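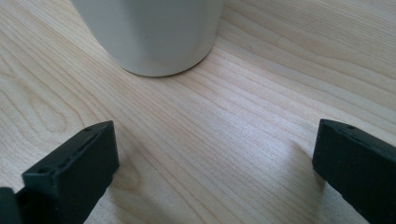 Would the district consider leaving the reading room open until nine through the winter, one reader at Fustlow asked in a note left at the desk, given that the bus from Nondau now arrives after we have locked the doors. The note was unsigned. I have entered it in the correspondence register and marked it for reply, although there is no address to which a reply may be sent. A copy will go on the noticeboard with our answer beneath it.

The present closing time was set when the bus still ran on the hour. Attendance after five o'clock was 66 for the month of June, against 41 for May, and I attribute the increase to the heating at Nondau having failed again. Those figures were forwarded to head office this morning with a request for two additional evening shifts per week. I did not make a recommendation. On reflection I ought to have made one, and I shall do so by telephone tomorrow.

The Ondrejka bequest remains unresolved. The cartons are in the back corridor, where they have been since March, and the fire inspection has twice drawn attention to them. Two contain bound parish newsletters in good order. The remainder are seed catalogues and gardening periodicals, many without covers, and our collection policy does not provide for them. I spent the afternoon drafting a letter to the family and was not satisfied with the tone of it. It is difficult to decline a gift which one has already accepted.

Romex attended at half past ten to service the photocopier. The colour setting has been restored and the charge per page is unchanged. Their account was in order and has been passed for payment.

Rain from three o'clock. The gutter over the returns chute overflowed as before, and the chute was closed to the public until it eased. A maintenance request was lodged under the previous number, as the first had not been closed.

Left the building at 6.40 p.m. The lamp on the side path is still out.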